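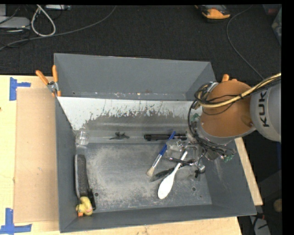 A grey bin with a well-scuffed floor, on a pale wooden tabletop.

How to mark out a practice floor for street dance

You don't need a studio to practise footwork, but you do need a floor you can trust and a clear idea of where its edges are. These steps are the ones we use for beginners' sessions at the Paju hall in Stollville, and they work just as well in a garage or spare room.

What you need

A tape measure
Low-tack floor tape in a bright colour
A broom and a damp mop
A sheet of smooth vinyl flooring, if your floor is concrete or carpet

Step 1: Measure the space
One dancer needs a square with sides of 200 cm for toprock and basic footwork. Allow more if you plan to try anything with the legs fully extended. Keep the square well away from radiators, door handles and shelves.

Step 2: Clean the floor
Sweep first, then mop and leave it to dry completely. Grit will cut your palms and damp patches will take your hands from under you. Don't use polish.

Step 3: Lay the vinyl
Unroll it the night before so it flattens. Tape all four sides down along their full length. If a corner lifts, cut it off at a slight curve and tape it again.

Step 4: Mark the square
Run tape along each side, then put a small cross in the centre. Start and finish every round on the cross. Most beginners drift forwards without noticing, and the cross shows you how far.

Step 5: Set the music
Put the speaker outside the square, at ear height if you can. Start with a slow track and work on one step for 21 minutes, then rest.

Looking after the floor
Wear clean indoor trainers. Replace the tape when it starts to curl. Vinyl can be rolled up between sessions, smooth side out, and stored upright in a dry cupboard.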